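The Oven Door Trouble at Sandcombe

Gallery and notes by Kavitha Kotian

I have been promising this page to the Okby people since October, and several of you have written to ask what became of the kitchen arm after its bad afternoon, so I finally sat down with a pot of tea and my notebook. For anyone new, Sandcombe is our test kitchen, and Gaber is the arm we have been teaching to do the plain household jobs: open the oven, take hold of the rack, slide it out a little way, slide it back, close up again. Very ordinary stuff when you do it yourself before supper! Gaber had gone through the full round 2856 times by our log when the trouble came, and I think we had all grown a bit too comfortable with it.

What happened was this. A little after three, on a cold oven (we never run these trials with the heat on, I'm glad to say), the arm let the door down as usual and then kept on pushing. The door was already as far open as it goes, and the arm simply did not believe it. Tarek Belkadi was on the stop button that day and he hit it quickly, but the push had reached 237 newtons by then, where we had meant it never to go past 80 or so. The whole stove tipped forward on its front feet. It came back down again with a bang that brought Sigrún Kragh running in from the office with her coat half on, and I can still hear it.

Nobody was hurt, and I want to say that clearly, as one version of the story going around had Tarek with a broken toe. He was standing behind the yellow line where he belonged. All the same, a stove that tips is a serious thing, and we shut the kitchen down for 11 days while we worked out why.

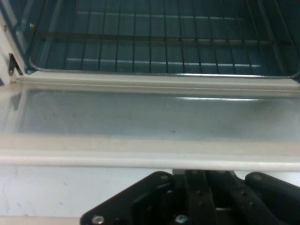
Gripper just below the lowered door, with the rack in place and nothing on it.

The cause took a good while to find, and I'm afraid we blamed the wrong part first. Haris Milošević spent two full days on the wrist force sensor, swapping it out, checking the cable, and warming it gently with a hair dryer to see if it drifted. It was fine, poor thing. The real fault was in the settings. We had moved the program over from the older stove, the Skultley, and the Skultley's door travels a little farther before it comes to rest. So Gaber was reaching for a spot that did not exist on this one, and the force limit that should have caught the mistake had been raised to 800 during some drawer tests and never put back. Two small slips, weeks apart, made by different people on different shifts – and one of those people was me, so please don't imagine I am wagging my finger at anybody.

Dionysis Giannakopoulos rewrote the door routine from scratch. The arm now lowers the door slowly, feels for the stop, backs off a touch, and only then goes anywhere near the rack. If it feels the stop sooner or later than expected, it quits and calls one of us over. It is slower, and you do get a little impatient watching it, but I have come to like the pace.

The limit now resets itself each time the program starts, which it should have done all along. We also bolted an anti-tip bracket to the wall behind the stove. If you have a stove at home and have never checked yours, do go and look tonight. Mine was still in its plastic bag in the drawer underneath, along with the manual and a birthday candle.

We have been running again since, always with two people in the room, and the door routine has behaved itself so far. Haris still wants a second sensor on the hinge side, and he may well get his wish once we see what it costs. If any of you at Okby have tried something like that on a door, please write to me or to Sigrún. We would love to hear how you mounted it, and whether it put up with being bumped all day long.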